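From: Sorcha Ó Néill
To: dosia-users
Date: Sunday, January 28, 2024
Subject: Re: [dosia-users] fingers stop short on close, thick fabric

Berkay Akgül wrote:
> Since the 5 firmware update our left gripper stops closing partway
> on thick cloth. No error in the log. The right one is fine. We set
> the current limit to 80 as the Useo page says and it made no
> difference. Is anyone else getting this, or is it our unit?

Hi Berkay,

We had the same thing, on one gripper out of the pair. It is not the current limit. You can put that back where it was.

On ours the inner pivot on one finger had started to bind. The firmware sees the finger slow down, decides it has hold of something and stops. It counts that as a normal grasp, so nothing goes in the log. Older firmware waited longer before deciding, which is why it only shows up after the update.

We were on the trouser folding task when I went looking for it. 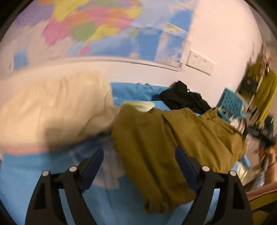 Fingers open over the olive trousers, cuff end toward the gripper.

To check yours, power it off and work the fingers by hand from fully open to closed. If one side drags, pull that pivot cap and look for lint. Ours was packed with it. Clean it, put it back dry, and run 200 open and close cycles with nothing in the fingers. Then compare the left and right position values in the Irnenari viewer. Ours were 39 counts apart before cleaning and matched after.

Please don't do what I did first, which was to raise the stall threshold. It closed all the way, but it also kept squeezing when my glove was in there. No injury, but I had to hit the stop. Put the threshold back to default before you test anything.

The mixed pile is the harder case, with several garments under the pads. 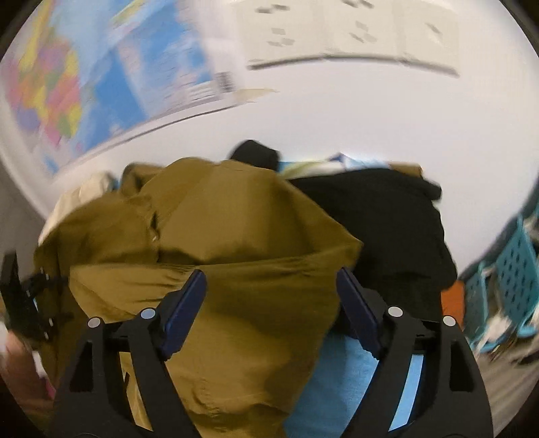 Open position over the pile, brown garment between the pads, black one to the right.

If it still stops short after cleaning, send me the position trace from a close with nothing in the fingers and one on cloth. I have a spare pivot set from the Gündoğdu order in July and can mail you one.

Does anyone know if the stall timing can be set back to the old value without going back a whole version? I couldn't find it in the release notes.

Sorcha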